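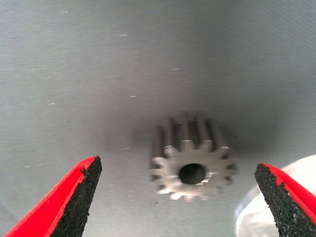

Wrist view, gear on edge between the red fingers.

August, Hadport bench. Comparing the black grit pads with the smooth Nandetti pads on the gear job. Candela wants grip force kept at 2 for both sets.

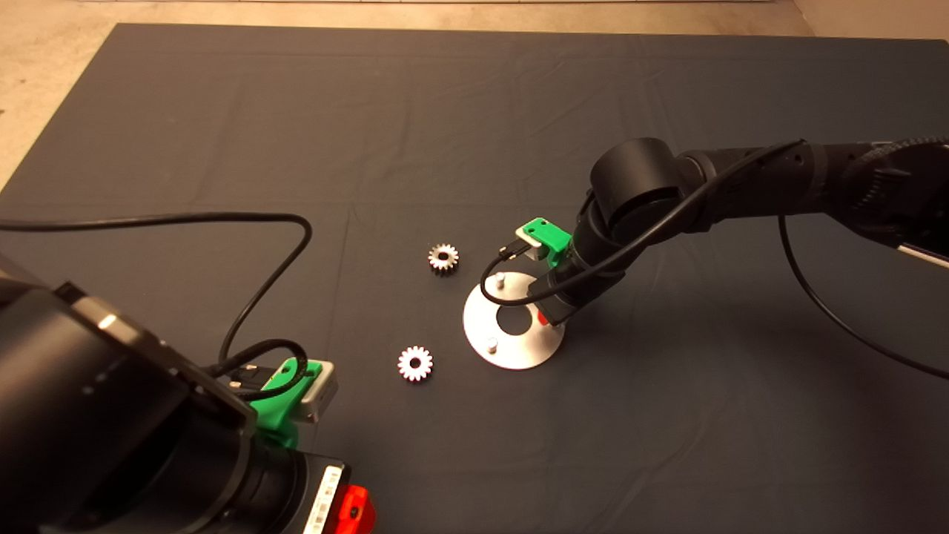 Head view, both arms over the cloth, gears left of the plate.

Wrist camera is fine for finding the bore. Head camera is better for the pins. Controller log stopped at 3000 lines again, so I raised the limit.

Steps for each pad set:

1. Home both arms and check the cable loops by the green brackets.
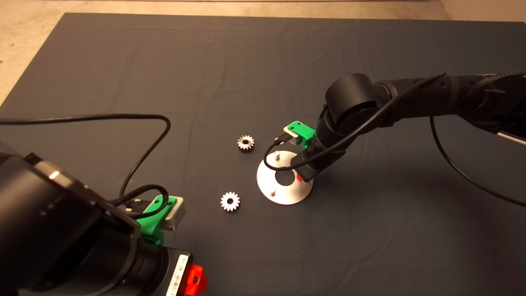

2. Run the pick on the lower gear, then the upper. Write down finger gap and any slip.

3. Swap pads, repeat. Annunziata has the Usman driver.
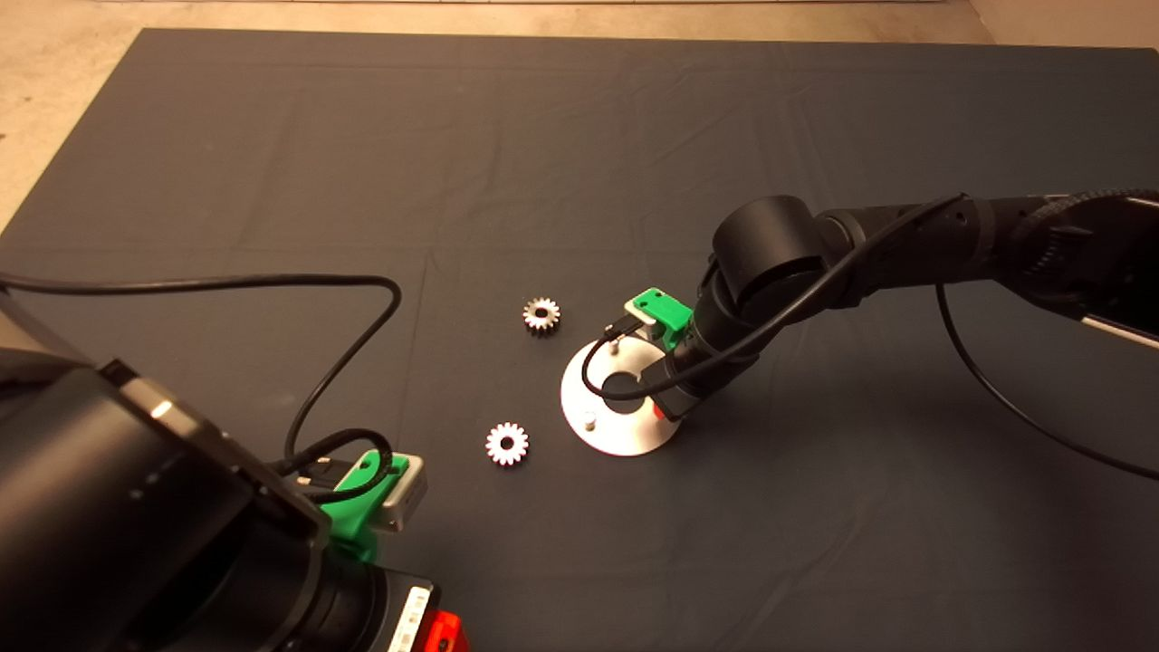 Do the wrist cameras need recalibrating after a pad swap?
Only if the bracket screws were loosened. Pads alone don't move the camera.

Smooth pads still to do.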